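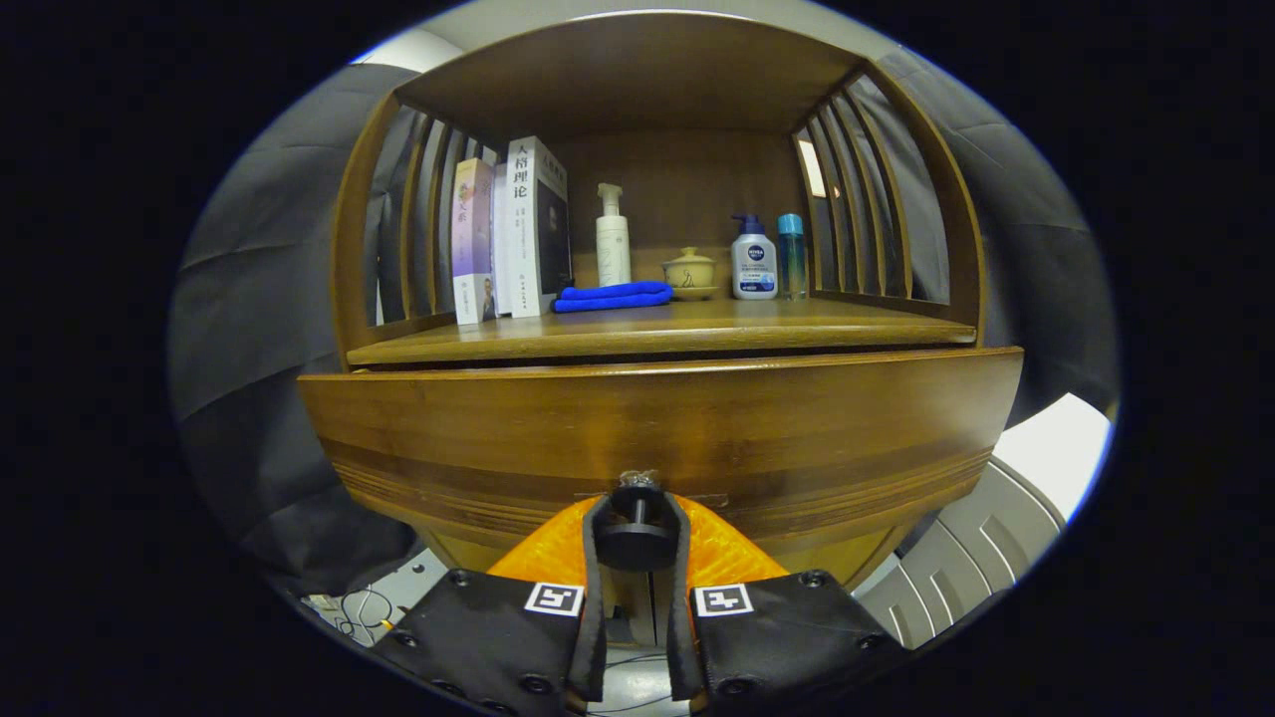 Does the order of books on a shelf change which ones people pick up?
It does, and by more than we expected: in our test the books standing with their covers outward were taken down far more often than the same books standing with only their spines showing.

Student project report, Introduction to Observation Methods
Submitted 2020-06-30

Where the idea came from

Our group started out wanting to do something on reading habits, which is a gigantic topic, and our first proposal came back with "too wide!" written across the top. Fair enough. We went for a walk to complain about it and ended up in Plander, the secondhand bookshop two streets from the dorm, and one of us noticed that we had all walked straight to the same little shelf by the door. Every book on it was turned to face us. None of us had even glanced at the long wall of spines behind it, and we're people who like books! So that became the project.

What we wanted to know

Do people pick up a book more often when they can see its cover? And does that hold for every sort of book, or only for the ones with a cover worth looking at?

How we did it

We asked two places if we could use one of their shelves. Plander said yes right away. The reading room at Cunance, the student housing block, took longer because we had to get a form signed, and then the form had to be signed again on the correct form.

At each place we used the same 20 books, borrowed from our own rooms and families. They were a real mix: cookbooks, novels, a bird guide, poetry, a history of bridges that turned out to be wonderful, and several books in languages that only one or two of us can read. We ran the test for 14 days. On the odd days, half of the books faced out and half stood spine out, and on the even days we swapped them. That way each book got the same number of days in each position and acted as its own comparison.

Somebody from the group sat nearby with homework and a tally sheet during the afternoon session. A "pick" meant that a person took the book off the shelf and opened it. Touching it or tilting it out to read the title didn't count. We argued about tilting for most of an evening.

We kept the sheets in a Polum notebook and typed everything up at the end of each day. Do this! Our handwriting after a long session was awful, and a day later we could not have read it.

What we found

Of the 20 books, all but 2 were picked more often on the days when their covers showed. The two exceptions were the bird guide and the largest cookbook. Both are thick, with big clear lettering down the spine, and we think people could find them just as easily either way.

The biggest jump was in the poetry. Thin books practically vanish when they stand spine out, and one of ours had no title on its spine at all. It was never touched in that position. Facing out, it was one of the favorites at Cunance, and people sat down with it.

The books in other languages surprised us too. We had guessed that most people would skip them, but when the covers showed, people opened them anyway, often to look at the pictures or the lettering. A visitor at Plander told us she had been meaning to start learning Korean again and then stayed for quite a while.

Problems

Facing books outward uses up a lot of shelf. At Plander the shelf was too short on the first day, so we had to borrow a Chambi bookend and move everything down a level, and a lower shelf probably gets fewer looks. We kept that level for the rest of the test at Plander, but the first day there isn't quite the same as the others.

We also couldn't tell if the same person came back on different days. Cunance has regulars, and one keen reader could move the numbers for a single book quite a bit. And we were sitting right there with a tally sheet, which some people must have noticed.

What we would do next

We'd love to try it again in August, when the shop gets visitors from out of town who don't already know the shelves. It would also be great to test height properly, with the same book at eye level and then down by the knees. One of us wants to try plain paper covers with only the title written on them, to find out how much of this is the artwork and how much is simply having a bigger surface to read.

Plander has kept the poetry facing out for now. The bridge book is going around our group, and there's a waiting list for it.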